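Thu 21 March

I got to the Kamholm town hall twenty minutes early last night and still ended up standing at the back, next to the coat rack, with my bag between my feet. So if you're wondering whether people here care about the Prolmont license, there's your answer.

Quick catch-up for anyone who's been away. Prolmont makes targeting parts for artillery, and it has had the old cannery building out on the harbor road for six years. In March it asked the council to renew its lease and, in the same bundle of paperwork, to sign off on a bigger loading yard. The yard is what got everybody going. Bigger yard, more trucks, more crates heading for the port, and the company won't say where the crates are going after that.

Digby Henare has been asking that question since before I moved here. He runs the Kamholm peace group out of his front room and he'd brought a petition with 1366 signatures on it, which in a town this size is a lot of doorbells! He read the first page of it out loud, all names, no speech, until the chair asked him to please summarize. He said the names were the summary and sat down. Big applause from my end of the room, some groaning from the front.
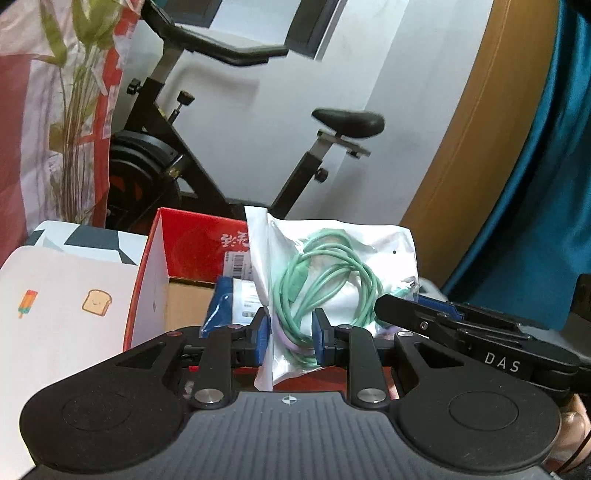

Then it was the company's turn. Their site manager, Spyros Kos, was polite and a bit hoarse and I'll admit I'd expected somebody slicker. He said the yard would mean 80 new jobs and that every shipment leaves with a valid export permit from the national government. Somebody shouted "to where?" and he said the permits are confidential. Somebody else shouted "to where?" again. This went on for a while.

A woman I didn't know (gray coat, never gave her name) stood up and said her son works there, on the finishing line, and he's the first person in the family with a pension. She wasn't angry about it. She said she'd signed Digby's petition too, and she wished people would stop acting like you had to pick a side of the room to sit on. I've been thinking about her all morning.

The part I came for was the Granora contract. Last fall one of the port workers' unions put out a list of cargo that had moved through our harbor, and it had Prolmont crates going onto a ship chartered by Granora, a freight broker. The peace group says that ship's next stop was a country under an arms embargo. Prolmont says it sold to a buyer in a friendly country and whatever the broker did next is the broker's business. Kos repeated that last night almost word for word. When Digby asked if the company had stopped using Granora, Kos said he'd have to get back to him.

I wrote to Granora on Monday and haven't heard anything. I'll add their reply if one turns up.

Councilor Nikolovski, who chairs planning, kept reminding us that the council can only rule on the lease and the yard. Foreign policy is somebody else's department, she said. True enough, I guess, but the town owns that building. We're the landlord! I rent out half a garage and even I get to ask what's being stored in it. I said more or less this at the microphone, less smoothly than I'm typing it now, and got a nod from the councilor and nothing else.

What they decided, after nearly three hours: the lease vote is put off until the next full meeting, and the yard application goes back to Prolmont with a request for traffic figures and a written statement on its freight brokers. The statement is voluntary, so the company can leave that page blank if it likes. Digby called it half a win. A guy from the business association called it a delay that helps no one, and he looked pretty fed up.

Outside there were 200 or so candles along the steps, most of them blown out by then, and a few teenagers trying to relight them with one lighter between them. It was freezing. I stayed long enough to get wax on my glove and went home.

The peace group is meeting again on Sunday afternoon at Digby's, and he says anyone from the plant is welcome, with or without their opinions. Written comments on the yard go to the planning office, and you need to put application number 1495 on them or they won't be filed. I sent mine in before breakfast.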